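Speaker notes: "Picking soft things: four weeks with the Dutix handling kit"
Slot after lunch, Landia autumn meetup. Twenty minutes plus questions. Water is on the left this time.

OPENING

Wait for the coffee cups to settle.

Say who we are: the small-goods bench at Brarerham. We pack gifts. Most of what we pack is round, fluffy, or both, and none of it was designed by anyone who has ever met a gripper.

Say why we looked at Dutix: it is sold as a kit plus a service. You get the arm, the gripper, the cameras, the software, and a person on the phone who teaches you to record your own demonstrations. The brochure calls this "onboarding." My back calls it standing at a table moving a snowman for most of March.

Pause here. If they laugh, fine. If not, go straight on.

WHAT'S IN THE BOX

Keep this short, they can read the sheet.

One arm, two-finger gripper, a camera that rides along with the gripper, cables. The cables are longer than you think you need and you will be glad of it by the second afternoon.

The manual is good up to the calibration chapter. Then it changes author, or possibly planet. We ended up with a page of our own notes taped inside the cover. Offer to send it to anyone who asks.

Setup took us two days. The sales page says an afternoon. I would like to see that afternoon.

THE TEST

Explain the task in plain words: soft toy, shallow tray, plain table, curtain behind. Grip the toy, lift it, put it down somewhere sensible. A child of three can do it, though the child's service contract is worse.

We recorded 1,351 demonstrations. We threw out 723 of them before training. Let that number sit for a second.

Reasons for throwing them out, if anyone looks worried:
- operator got bored and it showed
- toy facing the wrong way at the start
- gripper closed on fluff and nothing else
- someone leaned on the table

Dutix support told us our discard rate would come down with practice. It did, in the last week, when we'd stopped caring and started doing it properly.

WHAT WORKED

The light touch setting. You can tell the gripper how hard to squeeze and it believes you. Our older Björklund unit had two strengths, off and juicer.

Retraining is quick enough to run over lunch. The progress bar is a work of fiction, but the result arrives.

Phone support. Real person, picked up before ten in the morning, knew what a tray was.

WHAT DIDN'T

Anything floppy that hangs down beside the part you want to hold. Ears, scarves, flaps. The policy learned to like them a lot more than we do.

Pale toy, pale tray, pale table. Our own choice, and a poor one. Put down a dark mat before you start and save yourself the phone call.

The software logs you out when it thinks you've left. It thinks this often.

Price: the starter plan is 3,222 a year before any extras, and the second gripper is an extra. Say the figure slowly, then say nothing, and look at the person from purchasing if they came.

SLIDES FROM THE BENCH

Click through these, don't read anything out. Ten seconds each. The second one is from the gripper camera, so give them a moment to work out which way is up.
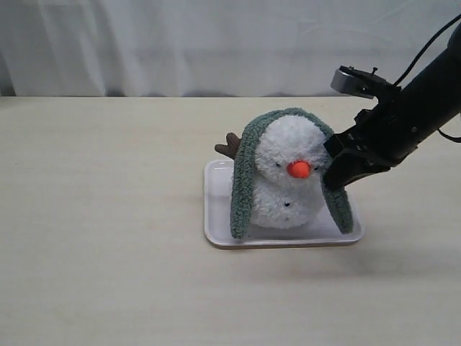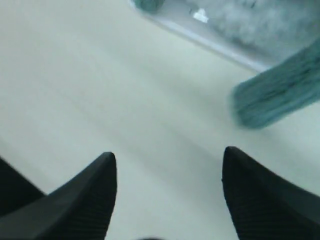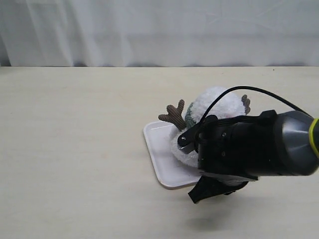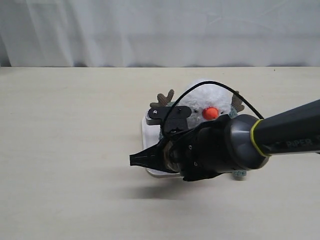

Same bench setup for all four.

QUESTION THAT ALWAYS COMES UP

Would you buy the kit again for a packing line as small as yours?

For one bench and soft goods, we'd take the starter plan for a single year, skip the second gripper, and set aside a full month of somebody's time for recording. If you can't spare the month, the kit will sit in its box and you'll have paid for a very nice box. Ask Dutix for the trial before signing, and ask them to run it on your own products, with the awkward ones included.

Leave the contact slide up. Unplug the clicker, it belongs to the venue.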